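Hi! I'm Debashish Wanigasekara, and I help run the after-school robot club in Gostalton. We have 15 kids this year and 2 robot arms. The kids named the arms Skatska and Negri (there was a vote, and it got loud!).

People ask me all the time what a robot arm does in a club like ours. Mostly, it learns to pick stuff up and put it down again. I know, that sounds super easy! You did it with your cereal spoon this morning and you didn't even think about it. But a robot arm has to be taught every little bit of it. Where is the thing? How far do I reach? When do I squeeze? How hard?

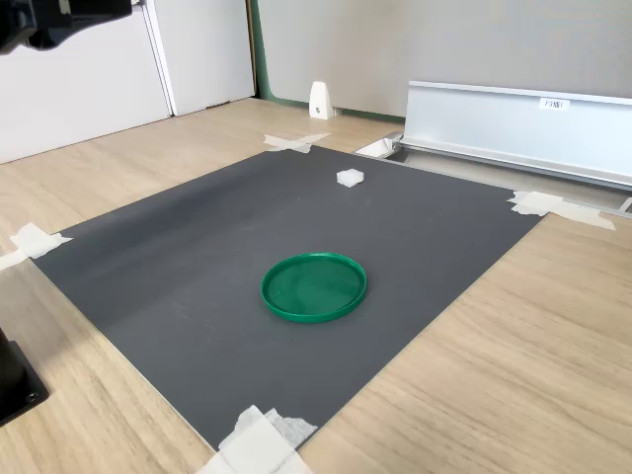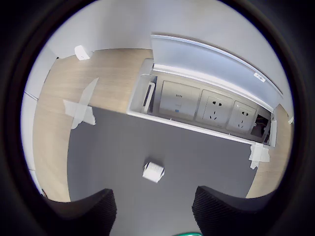 So how do you teach a robot to pick something up? In our club we do it by showing, a lot like how somebody showed you to tie your shoes. One kid guides the arm through the move, and the computer saves it as one "try." Then we do it again, and again, with the thing in a slightly new spot. Small, light things make good practice, like the little white object on the dark gray mat. White on dark is easy to spot, for you and for a computer. And the mat needs to stay put, so we tape it to the table. If it slid over while we were working, the old tries wouldn't match the new ones, and poor Skatska would reach for the wrong place!

Our project this year is called Flonivon, and we started it in January. The kids have saved 153 tries so far. We looked through every single one together (with snacks) and kept 111 of them. The rest had bumps, drops, or somebody's sleeve in the way. It's okay to throw out a messy try! Real robot builders do that too.

Want to feel what it's like to be a robot? Put on your thickest winter mittens, close one eye, and try to pick up a folded bit of paper using just your thumb and one finger. Then have a friend move it while your eyes are shut, and go again. My best score is still worse than my niece's.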